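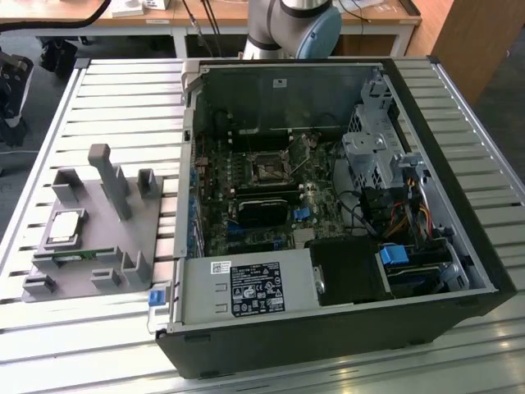 ¿Quién puede participar en el estudio sobre el jengibre y la digestión? Las personas adultas que toman infusiones de hierbas al menos una vez por semana y que no siguen un tratamiento anticoagulante.

El herbolario Alexiou, de Basunville, busca 40 participantes para un estudio de seis semanas sobre el jengibre seco y la sensación de pesadez después de la comida. Cada participante recibirá una caja de sobres y un cuaderno, donde anotará a qué hora tomó la infusión y cómo se sintió después. No es un ensayo de medicamentos - nadie debe dejar las pastillas que le recetó su médico.

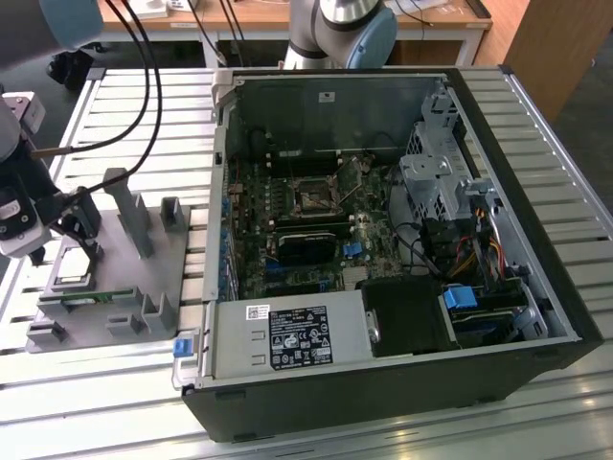
Los cuadernos se entregan en papel o se rellenan en nuestra página, según prefiera cada persona. Las respuestas en papel las copiamos nosotros al ordenador, en la sede de Plurnberg, y allí se guardan sin nombre, solo con un número. Quien conoce una torre de escritorio por dentro, con su placa base verde y sus ranuras de memoria, y además se interesa por las plantas, puede escribirnos también: necesitamos ayuda técnica unas horas al mes durante el estudio.

No pueden participar mujeres embarazadas, personas con cálculos biliares ni personas alérgicas al jengibre o a la cúrcuma. En caso de duda, pedimos una nota del médico. 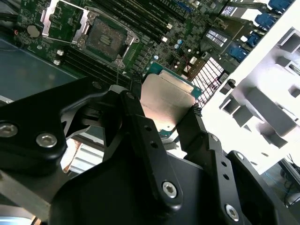
Compensación e inscripción

Al entregar el cuaderno completo se paga la compensación de 40 euros, y los gastos de autobús desde Ploridmont se devuelven con el billete. Para inscribirse hay que pasar por la tienda de Basunville y rellenar el formulario - son seis preguntas cortas. El plazo termina el 28 de febrero de 2020. Los resultados se enviarán a todos los participantes en diciembre.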